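Stendale Manipulation Group
May 5, 2026

1/ Stendale has opened the second collection period for its two-handed manipulation set. This thread summarizes the task, the recording rules and the review process for partner sites.

2/ Demonstrations are performed by trained operators using a pair of hand-held grippers. The current task concerns two clear acrylic boxes, which are to be unstacked, set side by side and stacked again. 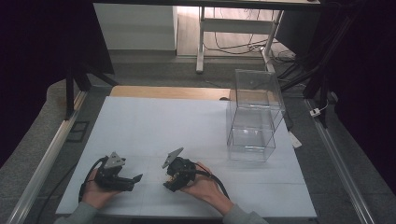
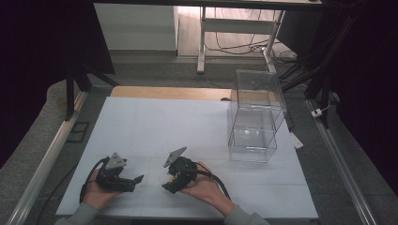

Operator at the table with both grippers in hand and the boxes stacked at the right.

3/ Target volume
The period calls for 600 accepted demonstrations, divided among three sites. Stendale and Mendes will each contribute 200. Vemineo will contribute the remaining 200 when its station has passed inspection.

4/ Why clear boxes
Transparent objects were the weakest category in our first period. The learned policy reached for the near wall of a box and closed on empty air, or treated a reflection as an edge. More examples under ordinary room lighting are the first remedy we intend to try. Changes to the model itself will wait until August.

5/ Starting position
The operator holds one gripper in each hand, jaws facing inward, and keeps still until the tone sounds. Boxes may be placed anywhere on the white surface that both grippers can reach. Operators should vary the placement between demonstrations and should not return to a favorite spot.

6/ Cables
Each gripper cable must run behind the hand and clear of the jaws. If a cable crosses a box during the motion, complete the motion and mark the demonstration "cable" in the log. Please do not stop midway — partial files have proved difficult to sort out later.

7/ Length
A demonstration may last up to 30 seconds. Slower work is welcome within that limit. We have found that operators speed up toward the end of a session, and the resulting grasps are noticeably less consistent.

8/ Errors
A dropped or tipped box does not disqualify a demonstration if the operator recovers and finishes the task. Recoveries are kept under a separate label and have value for training. A demonstration that ends with a box off the surface is to be rejected.

9/ Review
Simão Cunha is responsible for review at all three sites. Each file is checked for synchronization between the two grippers, a complete start and finish, and a correct label. Sites will receive a list of rejected files with the reason for each and may record replacements within the same period.

10/ File handling
Uploads go through Duvonow. Sites that still use the older transfer folder should move to the new one before sending further material. File names must keep the site code at the front, including for replacements.

11/ Operators
Participation requires the short training session and a signed consent form. Hands and sleeves will be visible in the recordings. Rings, watches and bracelets should be removed beforehand, and badges should be left outside the station.

12/ Next task
A second task with the same boxes, in which one is passed from the left gripper to the right, is being drafted. Partner sites will have an opportunity to comment on the written instructions before any recording starts.

13/ Questions about labels should be sent to the review desk. Questions about equipment should go to the site lead, who will forward them if needed. Revised instructions will be added to this thread as replies.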